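Section 4: Setting up your watch list and alerts

By now you've got Bestis installed and you've picked a username (mine took me three tries, every good one was gone). This section covers the part I use every single day, the watch list. It's where you tell the app which stars, shows and red carpets you care about, so you don't have to scroll past 529 stories to find the one about your favorite.

4.1 Add your first names

1. Tap the star at the bottom of the home screen, then tap New List.
2. Give the list a title. I keep one for soap actors, one for singers and one that's just called Guilty Pleasures.
3. Start typing a name. Bestis suggests matches after the third letter.
4. Tap the plus sign next to the right person. Check the little line under the name first! Plenty of actors share a name with a soccer player.
5. Repeat until you're happy, then tap Save.

Note: a free account holds 38 names across all lists. If you hit the limit, the plus sign turns gray and nothing else tells you why.

Caution: deleting a list also deletes every story you saved inside it. I lost a whole summer of Gustetti Awards coverage that way – move anything you love to Keepers first.

4.2 Turn on the Outfit Log

1. Open the list you just made and tap Settings.
2. Slide Outfit Log to on.
3. Choose Tag by Color, Tag by Garment, or both. I use both.
4. Tap Done and go back to the list.

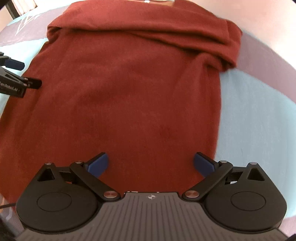
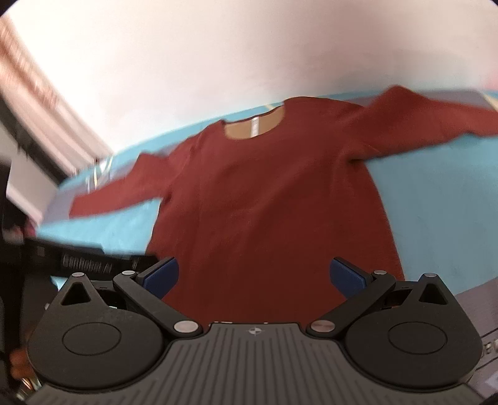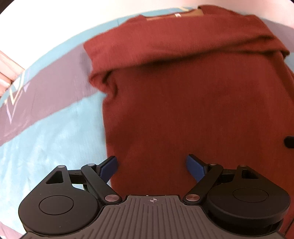 Color tags are what make the log searchable, so it pays to be picky when you add one to a red carpet story. The app offers a basic palette, and you can type your own shade in the box underneath. Type a shade you'd say out loud to a friend. The long-sleeved top in the second picture, for instance, I'd tag as "rust" and then "long sleeve", because plain "red" would bury it under every scarlet gown from the last ten years of premieres. Two tags per garment is plenty, and you can go back and change them whenever you like.

4.3 Set your alerts

1. From the list, tap the bell.
2. Pick Instant, Evening Roundup or Big News Only.
3. Under Sources, leave Stumley Showbiz and The Thakur Column checked and clear the rest for now. You can add more once you know how chatty they are.
4. Set your quiet hours. Mine start at ten at night.
5. Tap Send Test. A banner should drop down with the word Hello.

Note: if the test banner doesn't show up, close the app all the way and open it again, then check that your phone is letting Bestis send notifications. That fixes it for me nearly every time.

Caution: don't choose Instant during awards season unless you really mean it – I left mine on one night in February and woke up to 1328 alerts, most of them about the same pair of shoes.

The source names and menus above match the update from 18th September. On an older version the bell is hiding under More, next to Share. Sharing a list is in Section 5.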